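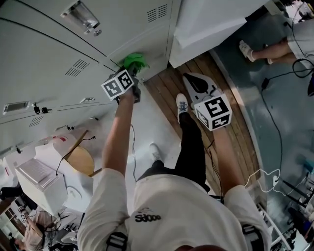
I got to Pullerstead a little after nine in the morning and Zuleica Sales already had the kettle on. She looks after the locker room at the Moura swim and rowing club, and I'd asked if we could talk about lockers. She laughed at me on the phone, but she said yes!

"Everybody wipes the front," she told me before I had my coat off. "They do the door, they feel good about it, they go home. The dust is in the vents." She means the slats in the doors, and she has opinions on them. A dry cloth first, folded over one finger, then a damp one, and never a sprayer pointed straight at the slats. "You spray in there and you've sprayed somebody's clean towel. I did that once. I bought the man a new towel."

She's a cloth person (I'm more of a paper towel person, and I got a look for it). Green ones are for the metal, and the floor gets its own old gray rags that live in a different bucket. I asked what happens if they get mixed up. "Then I find out who did it," she said.

Her coworker Genivaldo Aguiar wandered in around then and wanted to talk about keys. The club has 73 lockers between its 2 changing rooms, and he says the locks are what wear out first — people hang a whole bunch of house keys off the locker key and it drags on the cylinder all day. "One key, one ring, nothing else," he said. He puts in a puff of graphite every March and won't let anyone near them with cooking oil, which apparently has been tried.

Wood floors next to lockers would make me nervous, but Zuleica likes them. She sweeps toward the door, mops with the rag wrung out hard, and does the strip along the bottom of the lockers on her knees. "My knees don't love it. The mop just doesn't fit."

The whole job takes her about 6 hours if she empties the lockers that have been given up. What's the strangest thing she's found in one? She thought about it for a good long while. "A birthday cake," she said. "Still in the box, with the candles." Then Genivaldo needed the stepladder, and she went off to show him where she'd put it.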